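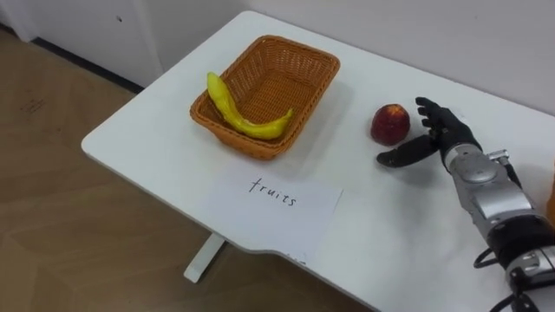
Why Bananas Turn Brown

A banana is still alive when it is picked. Its cells take in oxygen, use up sugar and give off carbon dioxide. This is called respiration. Fruit keeps doing it on the ship, in the store and at home.

Green, yellow, brown

Bananas are picked green and hard. At that stage most of the food inside them is starch, which does not taste sweet. As the fruit ripens, substances called enzymes cut the long starch chains into small sugars. Other enzymes loosen the walls between cells, so the fruit gets softer.

The peel changes too. Green comes from chlorophyll. When chlorophyll breaks down, the yellow colors that were already in the peel can be seen.

Brown comes last. Banana cells hold an enzyme called polyphenol oxidase. It is kept apart from certain other chemicals in the cell. When cells get old or are crushed, the parts mix with oxygen and make brown pigments. A cut apple turns brown in the same way.

The ripening gas

Bananas make a gas called ethylene. It has no color, and it tells the fruit to ripen. Ripening fruit makes more ethylene, so the process speeds up. A paper bag holds some of the gas close to the fruit. An open basket lets it drift away.

What about the fridge?

Bananas grow in warm places. Cold harms the cells in the peel, and the peel may turn dark in a few days. The inside ripens slowly and can still be good to eat.

Try it

You need 3 green bananas, a paper bag, a ripe apple and a notebook.

Put one banana on a plate by itself. Put one in the bag with the apple and fold the top over. Put the last one in the fridge. Look at all of them at the same time each day and write down the color of each peel. Stop after seven days.

Keep the plate out of the sun. Sunlight warms the fruit and will change your result.

Words to know

Enzyme: a substance that speeds up a chemical change in a living thing.
Pigment: a substance that gives something its color.
Starch: many sugar units joined in a chain.

Text by Bonifacio Vallejo. Last checked 28 January 2025.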